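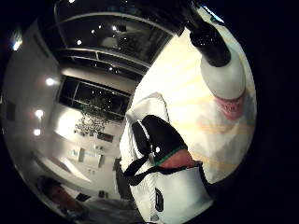
Hand-guided recording for the packing task moved into its second month in August. The job is putting household items into a soft bag with handles, and the bag is the hard part. A box stays where you put it. A bag folds over, and the opening closes up as soon as you let go of it, so one hand usually has to hold the fabric while the other brings the item in.

We now have 244 usable demonstrations. Of those, 62 use a white plastic bottle, which tends to catch on the edge of the opening if it comes in at a slant. Another 39 runs were thrown out, mostly for starting before the recorder was ready.

Rungnapa Luangrath has rewritten the instructions for people doing the demonstrations. The main changes: move at a normal pace, don't go back to tidy the bag after the item is in, and end each run with the hand tool held still over the table. Please read the new version before your next session, even if you have done this before.

Evening sessions continue at Somboon, with 60 more runs planned. After that the Hemham group will start training on the full set. Sign-up is on the usual sheet. Gloves are provided in small and medium, and larger sizes are on order.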